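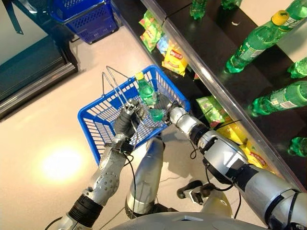

How Does a Robot Know What to Do?
From the Sorkthorpe Science Center Learning Pages, for readers ages 8 to 12

A robot's body is made of metal, motors and wires. The body cannot do anything by itself. It needs software, a long set of instructions that runs on a computer. The Sorkthorpe shopping robot uses a program called Gilo, and Gilo does its work in several parts.

Seeing
A camera gives the computer a picture made of tiny colored dots. At first these dots mean nothing. A part of the software called perception looks for patterns in them. Green plastic and a yellow cap may mean a bottle of soda. Blue with many square openings may mean a shopping basket. To learn these patterns, Gilo studied 259 pictures of store shelves.

Planning
Next, the software must choose a path for each arm. Suppose a bottle has to go from the shelf into the basket. The hand should not bump the shelf rail or knock over the snack bags. The planner tries many paths inside the computer — much as you might trace a maze with your finger before using a pencil — and picks one that is clear.

Controlling
Now the motors must follow the path. The control software checks each joint many times a second and makes small corrections. It also looks after 2 arms at once. If the basket tilts, the place where the bottle should go has moved, and the plan must change too.

"Children often ask whether the robot is thinking," says Ardalan Mousavi, who writes the planning software. "I tell them it is measuring and choosing, very quickly."

Try It Yourself
Ask a partner to close their eyes. Using only words, guide their hand to put an empty plastic bottle in a basket. How many instructions did you need? Write them down, then try again with fewer.

Words to Know
Perception: finding out what is nearby
Joint: a place where a robot's arm can bend or turn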